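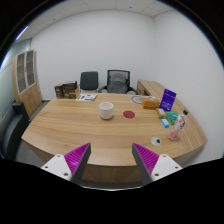 The fault log for Thursday ran to 526 lines, and Anju Vashisht read every one before she touched the gripper again. Line 400 was where it went wrong. Commanded opening and reported opening had agreed all morning. Then the left finger reported closed while the right reported open, and the controller averaged the two and carried on.

The task was a bottle and a coaster. Lullia had written it as a warm-up, something to run before the trays went to Grellville.

"It squeezed," said Chepkoech Mutiso. She had a Wendt force gauge in one hand and a bandage on the thumb of the other. "I reached in to straighten the bottle and it squeezed."

"Did you hit the stop?"

"Second try. The first press didn't register."

Anju wrote that down on its own line. A bad encoder was a part number and a courier fee. A stop button that needed two presses was a report to Cusov, and Cusov would want the unit tagged out.

She set the force limit to its lowest value, isolated the drive and moved the fingers by hand. The left count jumped by 100 at the same angle each time — a cracked disc, or grit on it. The right count was clean.
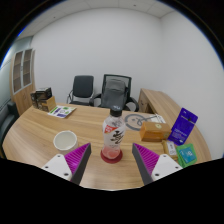
"Can we run it at low force until the part comes?" Chepkoech asked.

"Only after the stop circuit passes. The encoder can wait, the stop can't."

They tested the button 2,000 times with a solenoid and a counter. It missed 11. Anju signed the tag, tied it to the handle and entered the colour as red. Chepkoech went to find a box the right size.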